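## From the kitchen table: boxes, lids and one banana

Thank you to everyone who wrote in after the May issue about packed lunches – we had 11 letters in the end, and most of them wanted to talk about lids, which pleased me no end.
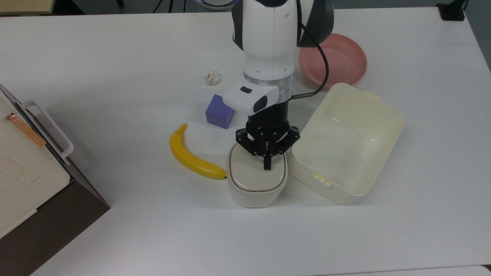 I have been going through my plastic boxes this week, as I do every summer once the picnic weather looks like holding, and it always takes longer than I mean it to. The small ones are the ones I am fondest of. A little cream-coloured box with rounded corners and a thin brown seal round the lid will hold a handful of nuts, or the last of the cheese, or half an onion if you don't mind it being an onion box for ever afterwards. The big open ones are another matter, and I can't tell you how many I have kept over the years on the strength of a lid I was sure would turn up (it was usually under the sink, and usually belonged to something else).

A reader in Salcedo Road asked how to get rid of the smell that settles into plastic. I leave mine open overnight with a crumpled ball of paper inside, and then wash the box again in the morning with warm water and a spoonful of bicarbonate. Do the seal separately if it comes out, and let it dry properly before you press it back in – mine went musty once and I never quite forgave it.

Several of you also asked about bananas. I wouldn't shut one in a box with anything you care about, as everything will taste of banana by noon! Let it travel on its own at the top of the bag. A speckled one is lovely and sweet, and if it gets too bruised on the way you can always slice it on toast when you get home, with a bit of brown sugar, and put it under the toaster oven grill for three minutes or so.

Plastic plates are worth packing too, the sort with a raised rim, especially if there are small children or a sloping field involved. I like a pink one because I can find it in the grass.

The Jondoton picnic lunch is still on for Thursday, June 13, 2024, from noon. Please bring your own plate and write your name on the bottom of your boxes, and on the lids as well, as we had three left over last time and they are still in my cupboard.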